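From: Tamunoemi Usman
To: durovside-cells
Date: July 22, 2023
Subject: Re: [durovside-cells] two-arm table, left side drifts and the stems are a nightmare

Harish Arumugam wrote:

> Hi all,
>
> We are putting together a two-arm table a lot like the one at Skumcombe
> (the one you all call Alva) and I have got as far as both arms moving and
> both grippers opening and closing. Then it gets ugly. The left arm is fine
> in the morning and by the afternoon it comes down off to one side of where
> I taught it. The right arm does not do this. I have re-zeroed the left one
> so many times that I no longer trust any zero I have.
>
> Second thing. We bought fake flowers for the pick-and-place work and the
> grippers either miss the stem or pin it to the mat and drag it. Blocks and
> cups are no trouble at all.
>
> Can somebody who looks after one of these tell me the order you do things
> in when you set up or bring the cell back after a repair? The Flukau
> notes stop at "home both arms" and I feel like there are ten pages missing.
>
> Also, do you light yours in any special way?
>
> Thanks,
> Harish

Harish, welcome to the club! I love this question. Alva has been my job since April and I have had her apart more times than I'd like to put in writing, so I've got opinions.

First, your drift. I would bet lunch on the mount and leave the zero alone for now. Ours did the same thing on the left, and I spent days in the joint offsets before I put a hand on the base and felt it rock. The clamp had bedded into the wood edge of the table. The table edges are a light wood, pretty soft, and every time the arm reached all the way out the foot dug in a hair more. I put a steel plate under it, did up the 4 bolts again and the "drift" was gone that same day. So push on the base with the power off and the arm stretched out. If you feel anything, fix that before you touch a number.

The other candidate is the cable. If the bundle is short, the arm pulls against it at full reach and springs back a bit when it stops. Leave a fat loop at the base and then drive the arm by hand to every corner and watch the loop while you do it. I tape mine down at one point only. Two tape points and you've made a new short cable between them, ask me how I know.

Now the flowers, which are my favorite part of this whole cell. A stem is thin, it's slick, it lies flat, and ours are green on a green table, so you are asking a lot of the camera before the gripper even gets a turn. Then you put a glass carafe in the middle and the camera sees what is behind it through the glass as well. It's wonderful! It finds every weak spot in your setup. I know some people on this list swapped their mats for black to get away from it. We kept the green and got the height right, and I'm glad we did. 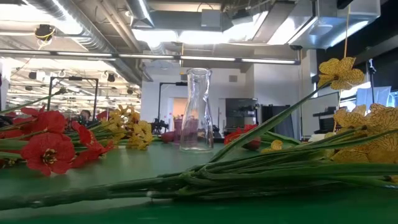

Alva's table from down low, with the glass carafe and the stems at table height.

On lighting: nothing special, I'm afraid. We run under the regular ceiling lights. The long tubes put bright streaks down the sides of the carafe and you will see them on yours too. What helped was locking the exposure and the white balance on every camera and never touching them again. With auto exposure on, a bright sleeve going past the table was enough to change the color of the mat, and then the yellow flowers went pale and half the color thresholds went with them. Lock it with the table loaded the way you will run it. If you lock it on a bare mat, the glass will blow out later.

Okay, the order. This is my bring-up list after a repair, and for a new cell I'd do it the same way. I do all of it every time, even if I only changed one cable.

SETTING UP, OR COMING BACK FROM A REPAIR

1. Power off. Check the frame
Push on each base, then on the rails around the mat, then on anything that holds a camera. Tighten what moves. Mark every bolt head with a paint pen so that next time you can see at a glance if one has turned.

2. Seat the mat
Ours is a square mat inside a black frame, and it can creep up one rail if somebody leans on it. Press it flat from the middle outward. Run a fingernail along the edge. A curled edge is high enough to catch a fingertip and you will think the arm has a height problem.

3. Look at the fingers
Our fingers are black and pointed, and the points are where all the wear goes. Close them on a strip of paper and pull. It should drag evenly. If it slides out on one side, the fingers are out of parallel, and no amount of grip force will hold a stem for you. I changed the left pair at 2,567 cycles by the Flukau counter and the right pair was still good, so don't feel you have to change them as a set. Write the counter down when you do it, though!

4. Dress the cables
See above. Loops at the base, and at the gripper leave enough to let the wrist roll both ways. Hand-drive to the corners. I do this one with the power still off and the arm supported, so I can feel a tug in my hand.

5. Power on, one arm at a time
Left first, then right, and let each one finish homing before you start the other. We had a bad evening when both homed together with the arms already crossed over the mat. Nothing broke, but I got to order a new finger screw and explain myself to the Skumcombe people. Park them on their own sides first.

6. Touch off the height
Here is your dragging problem, I think. If you taught the height on blocks, you taught it to a thing that forgives you. I set the fingertips 3 mm off the mat in the middle, go to all the corners, and check with the same gauge. If the corners don't agree, I go back to step 1. Only when they agree do I creep down to stem height. Keep the fingers open wide on the way down so they straddle the stem, and come in square across it. Coming in along the stem is hopeless, you just plow.

7. Lay out a test spread
Put out a mix that scares you a little. I like a bunch or two with heavy heads, one single long stem, and something small and rigid like a cup so there is at least one easy pick in there to tell you the arm is healthy. Point the stems every which way. If they all point toward you, you will only ever test one wrist angle and you'll be so proud of it. 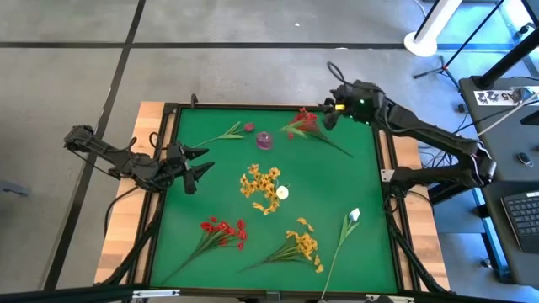

8. Hover over everything before you pick anything
Send each arm to hang over each flower with the gripper open, and stop there. Get down and look from the side. You'll catch a bad camera calibration right here, while it costs you nothing. If every hover is off in the same direction, it's the camera. If one arm is off and the other is right, it's that arm's base, and yes, that means step 1 again.

9. Slow picks, then handovers
Quarter speed, single stems, then the bunches. Bunches are easier to find and harder to hold, the stems slide over each other inside the grip. I take them just below the heads, where they are bound together tightest. Leave handovers for last. When a handover fails I check the receiving arm first, it is the one that has to be exactly right.

10. Save it, with a note
Save the offsets under a new name and write one line about what you changed. I keep the last 2 sets and delete older ones, otherwise someone loads a fossil.

THINGS I DO EVERY DAY ANYWAY

Wipe the fingertips and the mat. Fabric petals shed, and the fluff gets into the finger pads and turns into a kind of polish. A dry cloth is fine for the mat. For the fingertips I use alcohol and let them dry.

Check the carafe for fingerprints, same cloth. A print on clear glass shows up in the depth image like something is stuck to it. I laughed for a good minute the first time I figured that out, then cleaned every piece of glass we own.

Straighten the flower wires. They do take a bend after enough picks, and a bent stem sits up off the mat at one end. Some of that is good practice for the cell (real stuff is crooked), but I want to know which crooked ones I put out on purpose.

Shake the cable loops. If one has gone stiff, it's picked up a twist. Undo it from the gripper end.

WHAT I'D DO FIRST IN YOUR SHOES

Rock the left base, today, before anything else. Then the corner check with a gauge. Send the four corner readings for each arm to the list, even if they look terrible, we've all had terrible ones. If the left base turns out solid as a rock I'm going to be very curious, and the next place I'd look is the shoulder joint with the arm warm. Take the readings cold and then again after lunch and put both in the mail.

And please don't give up on the flowers. The first time ours took a long stem off the mat and got it into the carafe without knocking anything, I yelled loud enough that people came over to see what had happened. You have that coming!

Could you also tell me which Flukau version you have? The homing menu moved between releases and I don't want to send you to a button that isn't there.

Tamunoemi
Skumcombe, Alva cell

--
durovside-cells mailing list
Reply to the list, trim your quotes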